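I moved to Arnelport for work, and for 29 months I rented a room above a bakery. In that time I learned the language mostly from forms. Forms for the bank, forms for the doctor, forms for the water company. So I have an opinion about official letters, and my opinion is that they should be shorter.

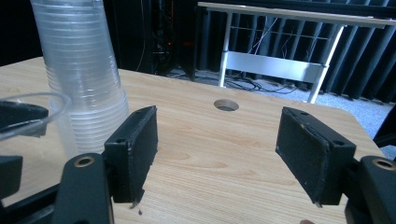
A long letter does not make the office safer. My neighbor Graça Pinheiro once received six pages about a change in her trash collection, and the new hour was on page five. She put the pages side by side on her kitchen table, a light wooden one like the table here, and we read them together with a pencil. After that we drank coffee and were still not sure about glass bottles.

People who write such letters will say that the law asks for every word. I don't believe it completely. Darius Vītola worked in the city office in Vastamholm and he told me that most paragraphs were copied from older letters - one of them still mentioned a fax number. To remove a sentence, he needed a signature. To add one, he needed nothing.

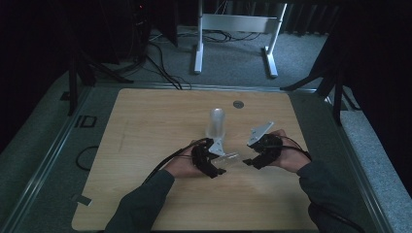
*A clear plastic cup on its side, held between two grippers.*

I think this is the real problem. Adding is free for the person who adds, and the reader pays later, in the evening, with a dictionary. If a letter goes to 3,000 homes and each home loses ten minutes, this is a lot of evenings.
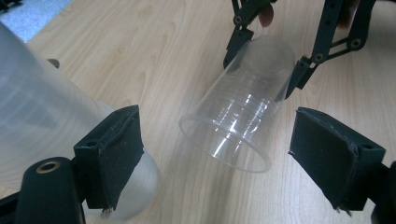
My proposal is modest. Put the date, the amount and the telephone number in the first three lines. Write the rest for a person who is tired. And before sending, give the letter to somebody who learned the language as an adult, and ask this person what he or she must do now. If the answer is wrong, it is the letter that has to be corrected.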